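In Praise of the Mismatched Table

I want to make a case for plates that don't match, and I want to make it loudly, because every March my friends start getting engaged and every March I am sent a link to a registry with twelve of everything in the same shade of oatmeal.

I get the appeal! A full set looks wonderful in the box. It looks wonderful the first time you lay the table, too, and then somebody's uncle drops a salad plate and you have eleven, and for the rest of your life you know you have eleven. You go hunting for the replacement and find the line was dropped two years ago. A set starts out finished and can only get worse.

A mixed cupboard goes the other way. Mine began with 5 plates from a church sale in Fosstead, none of them related, and it has been growing ever since. There's a blue one with a fishing boat on it that my kids fight over (the boat plate gets the first pancake, don't ask me who made that rule). There's a heavy brown one stamped 3546 on the back, which I've never been able to trace, and I have tried. The oldest has 1895 painted on the rim in gold, along with half the name of a hotel. I eat toast off it. I think plates like that should be used, and I think the hotel would agree.

People tell me it must look messy. It really doesn't, once you have enough of them. Three odd plates in a row of nine look like a mistake, but nine odd plates look like a party. My neighbor Mrs. Mangubat once fed almost 70 people in her backyard after her granddaughter's recital, on plates borrowed up and down the street, and I still remember which one I had — green, with a chip at the top — and exactly how good the noodles were. I couldn't describe a single plate from any wedding I've been to.

Then there's the money. A decent secondhand plate costs less than a coffee. If it breaks, you say oh well and sweep it up. My sister owns a lovely matched set that lives in a cabinet and comes out twice a year, and when it does we all sit up straight and cut our meat very carefully. I love my sister. I prefer dinner at my house.

So buy the odd one. Buy the one with the ugly rooster. Put it out tonight, with the good tablecloth if you have one, and let your guests pick their own.

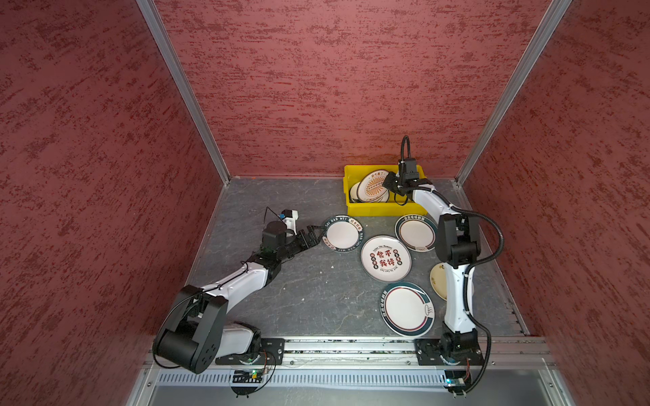

By Florante Villanueva
Opinion | Home & Table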